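Workshop > Members' Projects > Interviews

Two Arms, One Bracket: An Interview with Nantana Siriwan

The shared workshop at Clenerby provides its members with bench space, storage and access to power tools. Since May, one of its longer bays has been assigned to Likidach, a two-arm robot build led by member Nantana Siriwan. The project is concerned with the handling of small sheet-metal parts, a task that Ms. Siriwan selected after two years of sorting them by hand.

"I wanted work that was dull for a person and difficult for a machine," she said. "Stamped brackets are both. They are thin, they shine, and they lie very flat on the cloth."

Parts are kept in a blue tray on the shelf at the back of the bay, with the brackets and the small metal strips stored together.
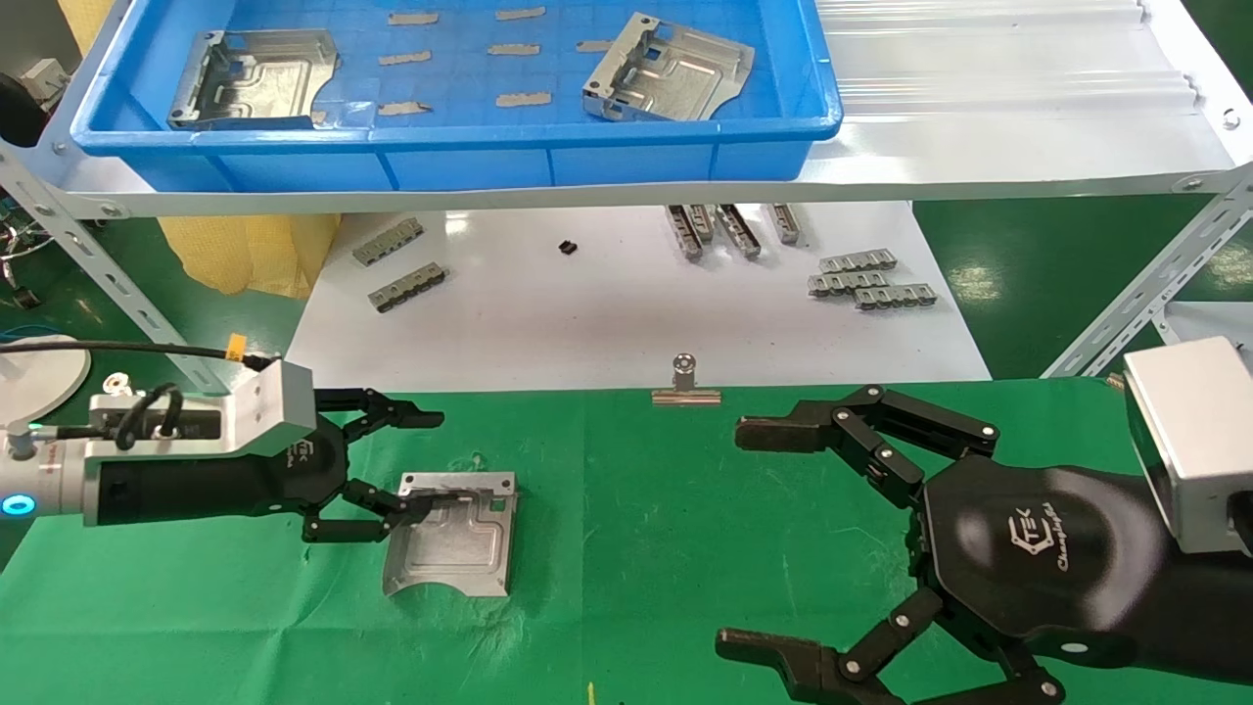
Choice of Grippers

The two arms do not carry the same tool. The left has a gripper with black fingers, and the right has a larger hand with jointed fingers. Ms. Siriwan stated that matching tools were considered at the outset and set aside.

"The left one takes an edge. The right one is there to steady the part – or it will be, when the timing is settled," she said. "At present I run them at low speed and stop often."

The control program, which she calls Clider, was rewritten 14 times before she was satisfied with the approach to the table.
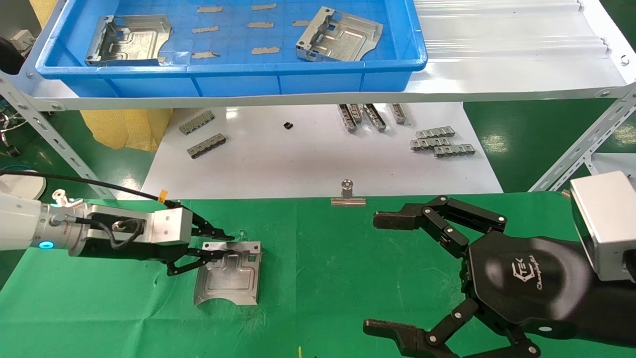
"Most of those changes concerned height," she continued. "If the fingers come in too high, they close on air. Too low, and they push the cloth into a fold, and then every position I have saved is wrong."

The green cloth was adopted on the advice of another member, Mr. Đặng, who had found that parts slid on the bare bench. Ms. Siriwan smooths it by hand before each session and accepts that some creases will remain. 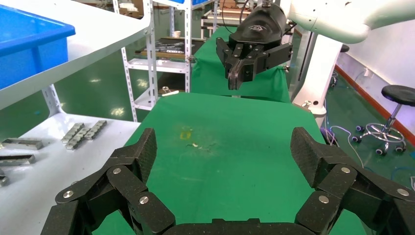

Noemi Dvorak
Member Projects Editor

Asked what she would recommend to members planning a similar build, Ms. Siriwan advised them to settle the layout of the bay before writing any code. She moved her own shelving five times. "Each move cost me an evening of measuring," she said.

Her next objective is to pass a bracket from one arm to the other. Members who wish to observe may attend the open session on Sun 14 March and are asked to remain outside the marked area while the arms are powered.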